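로봇공학 개론 팀 프로젝트 보고서
공개 시연 견학: 손으로 드는 그리퍼와 "가정용 정리 작업"

4조 | 기계시스템공학과 2학년
제출: 4월

1. 견학 목적과 사전 기대

우리 조의 과제는 자동화 기술을 소개하는 행사 한 곳을 방문하고, 주최 측이 말한 내용과 현장에서 확인한 내용을 비교하는 것이었다. 후보로 Pedar의 물류 설비 공개일과 Zerkiter의 시연회가 있었다. Pedar 쪽은 단체 신청이 이미 마감되어 Zerkiter로 정했다. 수요일 오후 2시에 시작했고 질의응답까지 포함해 두 시간 조금 못 되어 끝났다.

안내문에는 "집 안의 일상 물건을 스스로 정리하는 로봇 손"이라고 적혀 있었다. 우리는 당연히 로봇 팔이 과자 봉지 같은 것을 집어 바구니에 담는 모습을 볼 것으로 생각하고 갔다. 질문지도 그 전제로 만들었다. 제어 주기, 파지력, 실패 시 복구 동작 같은 항목이 앞쪽에 있었는데, 현장에서는 이 가운데 절반 정도를 쓰지 못했다.

이유는 간단하다. 그날 그리퍼를 움직인 것은 사람이었다. 진행자가 그리퍼를 손에 들고 물건을 집었고, 장치에 달린 카메라가 그 과정을 기록했다. 이 기록으로 나중에 로봇 팔을 학습시킨다는 설명이었다. 기술 자체는 수업에서 배운 모방 학습의 흐름과 맞는다. 다만 안내문의 "스스로"라는 단어는 그날 본 것과 맞지 않았고, 이 점은 보고서 전체의 평가에 영향을 주었다.

2. 시연 환경

시연은 가정집처럼 살림살이가 있는 방에서 이루어졌다. 꽃무늬 식탁보를 깐 큰 탁자가 있고, 뒤쪽 낮은 장 위에는 병과 봉지가 잔뜩 올라가 있었다. 연구실의 흰 책상 위에 정육면체 블록만 놓고 하는 실험과 비교하면 배경이 훨씬 복잡하다. 이 부분은 좋게 평가한다. 집에서 쓸 로봇이라면 집처럼 어수선한 곳에서 데이터를 모으는 편이 맞다.

그런데 방이 하나뿐이었다. 진행을 맡은 Apolinar Camacho 씨에게 다른 집에서도 수집하느냐고 물었더니 "여러 환경에서 하고 있다"고 답했다. 몇 곳인지, 어떤 종류의 집인지는 듣지 못했다. 한 번 더 물었으나 일정 관계로 다음 순서로 넘어갔다. 조원 사이에서는 그날만 시간이 없었을 것이라는 의견과 일부러 답하지 않은 것이라는 의견이 갈렸고, 어느 쪽인지 판단할 근거는 없다.

3. 관찰한 작업

작업의 기본 순서는 다음과 같았다.

(1) 탁자 위의 과자 봉지를 그리퍼로 집는다.
(2) 바구니로 옮긴다.
(3) 바구니 안에서 다시 집어 꺼내거나 위치를 바꾼다.

과자 봉지는 생각보다 어려운 대상이다. 딱딱한 상자는 두 면을 잡으면 끝나지만 봉지는 누르는 위치에 따라 모양이 달라진다. 속이 찬 쪽을 잡으면 미끄러지기 쉽고 가장자리의 접합부를 잡으면 아래로 늘어진다. 수업 5주차에 배운 강체 가정이 거의 쓸모없는 경우다. 대상 선정은 적절했다고 본다.

문제는 사람의 다른 손이었다. 그리퍼로 봉지를 집을 때 장갑 낀 손이 곁에서 물건을 감싸 주는 장면이 여러 번 나왔다.

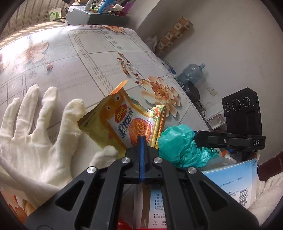 나중에 로봇 팔 하나로 이 동작을 재현하려면 보조하는 손의 역할을 누가 맡느냐는 문제가 남는다. 양팔 로봇을 쓴다면 다른 손의 움직임도 그리퍼와 같은 수준으로 기록해야 한다. 흰 면장갑만으로는 손가락 위치를 정밀하게 알기 어렵다. 카메라 영상에서 추정할 수 있다고는 했지만 오차가 얼마인지 보여 주는 자료는 없었다. Camacho 씨는 보조 손이 들어간 구간은 "따로 분류한다"고 했다. 따로 분류한 뒤에 버리는지, 다른 용도로 쓰는지에 대해서는 답이 모호했다.

배부된 한 장짜리 자료에는 이번 작업 묶음에 기록 167건이 포함된다고 적혀 있었다. 여기서도 한 건의 기준이 나와 있지 않다. 봉지 하나를 집는 동작이 한 건인지, 탁자를 다 치우는 것이 한 건인지에 따라 의미가 완전히 달라진다. 실패한 시도가 포함되었는지도 알 수 없다. 우리 조가 실습 시간에 제출하는 표에는 이런 항목을 빼면 감점이 된다.

4. 직접 해 본 결과

참가자도 그리퍼를 잡아 볼 수 있었다. 우리 조는 10분을 배정받았다. 구조는 겉으로 보기에 단순했다. 집게 두 개가 연결 암으로 이어져 있고 끝에 파란색이 들어간 패드가 달려 있다. 은색 체결부가 밖으로 드러나 있어서 암이 어디를 중심으로 도는지 따라가기 쉬웠다. 기구학 단원의 예제로 써도 될 만한 물건이다.

처음 잡으면 손목이 불편하다. 맨손으로는 봉지 옆으로 손가락만 넣으면 되는데, 그리퍼를 들면 팔 전체를 돌려야 같은 각도가 나온다. 조원 한 명은 봉지를 세 번 연속 놓쳤고, 네 번째에는 봉지 윗부분만 물고 들어 올렸다. 다른 조원은 곧 익숙해졌다. 숙련도 차이가 이렇게 크면 누가 수집했는지에 따라 데이터의 성격도 달라질 텐데, 배부 자료에 작업자 관련 항목은 없었다.

바구니 안에서 집는 것은 더 까다로웠다. 물건끼리 기대어 있어서 하나만 집으려 해도 옆의 것이 같이 들어온다.
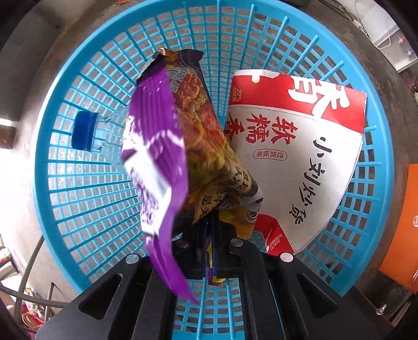 여러 개를 한꺼번에 문 경우를 성공으로 볼 것인지 물었더니, 옆에 있던 Mwangi Mollel 씨가 과제 정의에 따라 다르다고 했다. "바구니를 비운다"가 목표라면 성공이고 "밤 과자를 꺼낸다"가 목표라면 실패라는 것이다. 그날 들은 답변 가운데 가장 납득이 갔다. 동시에, 그렇다면 홍보물에 나오는 성공이라는 말은 어떤 정의를 따른 것인지 다시 묻고 싶어졌다. Mollel 씨는 홍보물은 자기 담당이 아니라고 했다.

바구니의 격자 모양 벽도 신경 쓰였다. 그리퍼를 깊이 넣으면 벽에 닿기 쉽고, 닿았다는 느낌은 손잡이를 통해 사람에게 전달된다. 사람은 그 느낌을 받고 힘을 뺀다. 영상에는 힘이 남지 않는다. 힘 센서 유무를 물었을 때 이번 구성에는 넣지 않았다는 답을 들었다. 그러면 학습된 로봇은 사람이 왜 그 순간 멈칫했는지 모른 채 멈칫하는 모양만 따라 하게 될 가능성이 있다. 우리 조의 추측이고, 검증할 수단은 없었다.

5. 주최 측 주장과의 비교

발표에서 가장 강조된 내용은 수집 속도였다. 로봇 팔을 원격 조종해서 모으는 방식보다 시간을 50퍼센트 줄일 수 있다고 했다. 팔을 설치하고 보정하는 과정이 빠지므로 방향은 이해가 된다. 그러나 비교 조건이 슬라이드에 없었다. 숙련된 사람과 초보자 중 누구를 기준으로 했는지, 불량 기록을 걸러내는 시간을 포함했는지에 따라 수치는 쉽게 바뀐다. 우리는 이 수치를 결론의 근거로 쓰지 않기로 했다.

두 번째는 범용성이다. 발표자는 Ateş와 Firkeo의 로봇 팔 양쪽에 같은 데이터를 쓸 수 있다고 설명했다. 그리퍼 형상이 같다면 원리상 가능하다. 그러나 사람 어깨와 팔꿈치로 자연스럽게 나오는 경로가 두 팔의 관절 한계 안에 들어간다는 보장은 없다. 탁자 건너편 물건을 집으려고 허리를 굽히는 동작은 고정된 팔로 흉내 낼 수 없다. 실제 팔에 적용한 영상을 요청했으나 준비된 것이 없다고 했다.

세 번째는 비용인데, 가격표를 공개하지 않아 평가하지 않는다.

인정할 부분도 적어 둔다. 장치가 가볍고 준비가 빨랐다. 진행자들은 물건을 떨어뜨려도 숨기지 않고 그대로 이어서 했다. 녹화된 홍보 영상만 틀어 주는 행사보다는 훨씬 낫다. 같은 탁자에서 물건 배치를 계속 바꾸는 것도 직접 보았다.

빛의 영향에 대해서는 조원 사이에 의견이 달랐다. 탁자에 깔린 것이 윤이 나는 비닐 식탁보라서 창에서 들어온 빛이 하얗게 반사되었다. 나는 봉지처럼 번들거리는 물건이 그 위에 놓이면 윤곽을 찾기 어려울 것이라고 썼고, 다른 조원은 오히려 그런 조건이 들어가야 쓸모 있는 데이터라고 썼다. 둘 다 남겨 둔다. 식탁보의 큰 꽃무늬에 대해서도 비슷한 이야기가 나왔다. 모델이 물건과 무늬를 구별하는지 확인하려면 무늬 없는 탁자에서도 같은 작업을 해 봐야 하는데 그날은 그런 비교가 없었다. 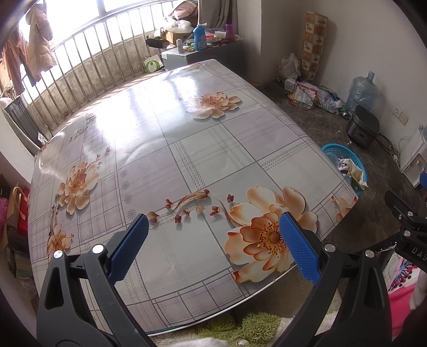

6. 한계

이 보고서는 한 번의 방문에 근거한다. 우리가 본 것은 데이터 수집 단계뿐이고 학습 결과는 보지 못했다. 따라서 Zerkiter의 방식이 효과가 없다고 말할 수는 없다. 효과가 있다고 말할 근거도 받지 못했다.

질문지를 잘못 준비한 것은 우리 책임이다. 수집 장치 시연이라는 것을 미리 알아봤다면 동기화 방식이나 카메라 보정에 시간을 더 썼을 것이다. 카메라가 왜 여러 개의 렌즈로 구성되는지도 묻지 못하고 나왔다. 녹음 허락을 받지 않아 발언은 메모에 의존했으며, 따옴표 안의 표현도 조사 정도는 다를 수 있다.

7. 후속 계획

답을 받지 못한 질문 6개를 정리해 이메일로 보냈다.

- 기록 한 건의 정의와 실패 기록의 처리
- 수집 장소의 수와 종류
- 작업자 숙련도를 기록하는지 여부
- 보조 손이 들어간 구간의 사용 방법
- 수집 시간 비교의 조건
- 실제 로봇 팔에 적용한 결과 영상

제출일 현재 회신은 없다. 회신이 오면 기말 발표 자료에 반영한다.

실습실에서 해 볼 수 있는 간단한 실험도 하나 계획했다. 조원들이 집게로 과자 봉지를 옮기면서 한 번은 다른 손을 쓰고 한 번은 쓰지 않는다. 떨어뜨린 횟수와 걸린 시간을 적는다. 봉지는 속이 찬 것과 납작한 것을 섞고, 탁자 덮개는 무늬 있는 것과 없는 것 두 가지로 한다. 보조 손의 유무가 결과에 큰 차이를 만든다면 3장의 지적을 수치로 뒷받침할 수 있고, 차이가 거의 없다면 그 부분은 철회한다. 집게는 학과 공작실에서 빌리기로 했고 봉지는 조원들이 각자 가져온다.

역할 분담
현장 메모와 3, 4장 초안: 조원 A, C
발표 내용 비교(5장): 조원 B
질문지 작성과 이메일: 조원 D
편집: 공동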